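Stisdale repair centre extends desktop refurbishment to storage and cabling

28 May 2023

The Stisdale repair centre has added drive and cable work to its desktop computer refurbishment line, following a trial that began in March. Until now, machines with storage faults were set aside for parts.

The centre takes retired office computers from Flomton and Womham and returns them to use in schools and libraries. It has handled 1518 desktops to date. Roughly 200 of those were withdrawn with a suspected drive fault, and a recheck of the first 56 found that many had nothing worse than a poorly seated connector.

Under the new procedure, each case is opened and the wiring around the drive bays is inspected before any part is removed. Power and data leads are checked separately. A lead that is loose at the drive end is reseated and the machine is tested again. A lead with a damaged plug is replaced – splicing is not permitted. 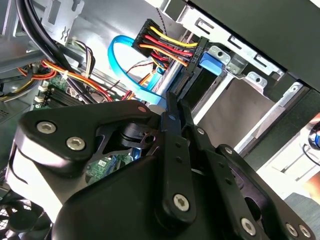

Labels on the power connectors are left in place. A marking such as "HDD P4" tells the next technician which branch of the supply loom feeds the drive, and saves tracing the wires back through the case. Where a label is missing, a new one is printed and the number is entered on the job sheet.

Blue SATA data cables are kept if the plug at each end is sound. They are routed clear of the drive cage edge before the side panel goes back on, as pinched cables accounted for several of the faults logged during the trial.

Drives that fail the second test are removed and sent to Karppinen, which handles data destruction for the centre under an existing contract. Working drives are wiped on site and refitted to the same machine.

The procedure applies to tower cases only. Small-format desktops, which use a different drive bracket, will be added once a separate work sheet has been written. Collection days at Flomton and Womham are unchanged.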